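Wadholm folding furniture set: data card
Version of Monday, May 19, 2025

Wadholm is a collection of short recordings of small household furniture being put up, moved and put away in ordinary rooms.
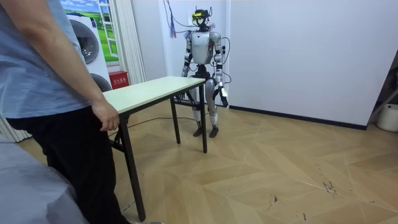 The set holds 1779 recordings made in 16 rooms. Each recording covers one activity with one main item, and the item is named in the label file. Items are folding tables, folding chairs, clothes airers and ironing boards. Fixed furniture was left where it stood.

Activities

open — legs or frame unfolded and the item stood upright
shift — item lifted or slid to another spot in the same room
turn — item rotated on the spot, no change of place
fold — item closed and leaned or laid down
idle — item standing open, no change

A table that is pushed and rotated in one movement is labelled shift. Resting a hand on a tabletop does not count as a movement and stays under idle.

Files

rooms.csv lists floor covering, window side and usable floor area per room.
items.csv lists item type, top size, number of legs and folded thickness. Sizes are in centimetres.
labels.csv gives start and end times in seconds, one row per activity.

Items are keyed by a short code made up of the room name and a running number, for example makori-04. Codes were not reused when an item was withdrawn. The rooms Trarka and Makori share several chairs, so split by item code as well as by room if overlap matters.

Known problems

Folded thickness is missing for 20 items. Start times in Trarka were marked by hand and can be late by up to a second. Curtains and loose cloth hide the lower legs in more than 140 recordings; these carry the flag legs_hidden. Ironing boards are few and should not be used as a class of their own.

Label corrections go to the Itiditz tracker, with the item code in the title. The next label release is planned for August.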